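# Speaker notes: keeping time straight in the Nornness replay tool

*(wait for people to sit down, they always come in late after coffee)*

Hello, everybody, and thank you for having me. I'm Anika Obi, and I look after the playback and alignment code in Nornness. Most of it was written with Amirhossein Daneshvar, who is somewhere near the back and will happily take the hard questions!

## Where we started

- Our first version paired every camera image with the nearest pose by arrival time. It felt perfectly reasonable, and it got us through a whole winter.
- Then Hayley Lambert plotted the offsets for one long recording, and they drifted. Slowly, very politely, but they drifted. (Show of hands: who has had this happen?)
- We now stamp at the source, put both streams on one clock, and interpolate the pose between its two neighbors.

## What the planner wants from us

- The policy learns from small motions near the fingers, so a pose that lags the picture teaches it to reach late.
- We resample everything to 30 Hz. Go slowly here, people like to write this down.
- Session 508 is my favorite bad recording. Tell the story of the dropped packets, but keep it short this time.

## Checking by eye

- The plots are lovely, and I still scrub through the pictures before I sign off on a batch. Oranuch Ruangrit got me into the habit and I'm very grateful to her.
- Leave this one up for a moment. The fingers stay put low in the picture, so I look past them, at bed edges and headboards and the long ceiling lights, and compare how those move against the pose track.
- Mention the big glossy panel on the left. Reflections like those are a good reason to mask regions before visual tracking.

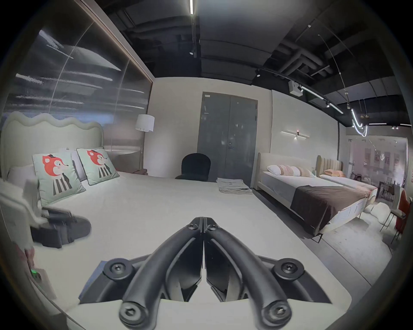 ## Still to do

- Glenys Greenwood's branch flags gaps on load. We'd like it merged in May.
- Rotation wrap at 360 degrees is fixed, but please update your copy.
- Thank the Prosby folks, then questions.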